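Speaker notes: house rules for hand-held gripper work
(25 minute slot, leave five for questions)

Opening

Hello, thanks for staying on after lunch. Say who I am, say I look after the recording rules at Tamuno, and get the laugh out of the way about me being the person who writes things on laminated cards. Purificación Mateos asked me to do this talk after she read our rule sheet in January and sent it back with 11 questions in the margin (all good ones, annoyingly).

Explain the sheet started as one page. Then we had a batch of 3,123 recordings and had to throw out 87 of them, nearly all for things you could have spotted in the first two seconds. That hurt! So the rules I'm going through today are mostly about those two seconds.

Rule one: markers

Slow down here. Each gripper has its printed square marker, and it has to be clean, flat and facing out before you pick anything up. Thumbs off it, sleeves off it. If two people are working near each other, think about where your marker is pointing as well as where your hands are going. Mention that Abelardo Bedoya checks his by running a fingernail round the edge, and I've pinched that for the sheet.

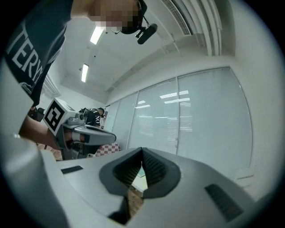

Rule two: one job at a time

Ask the room who has ever started tidying the table while the recording was still going. Hands up, mine too. Our wording is "begin, do the job, stop, let go", and I'd happily have it painted on the wall. If you drop something, finish the take and flag it. Don't sneak in a second go and hope it passes, it really mucks up whoever has to label it later.

Paper is the one people moan about. It creases, it slides, it catches on the rim of a tray. We say pinch with the fingertips, lift slowly, and keep the other gripper close by even if it isn't holding anything.

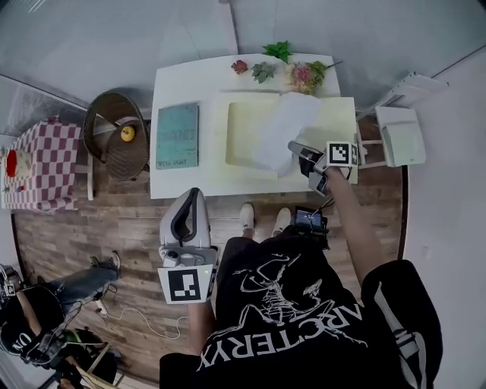
The other thing I'd say on paper is don't smooth it out by hand between takes. We argued over this for ages and ended up with a fresh sheet or leave it as it is, no ironing.

Rule three: cables and feet

Short one. Look down before you step back. Cables go behind you or along the wall, and bags don't live on the floor near the table. I'm still nagging people over this.

If there's time

Read out Purificación's question on left-handed operators. We haven't got a proper answer yet, so ask whether anyone from Etico has written one down.

Copies of the sheet are by the door, please scribble on them and hand them back to me.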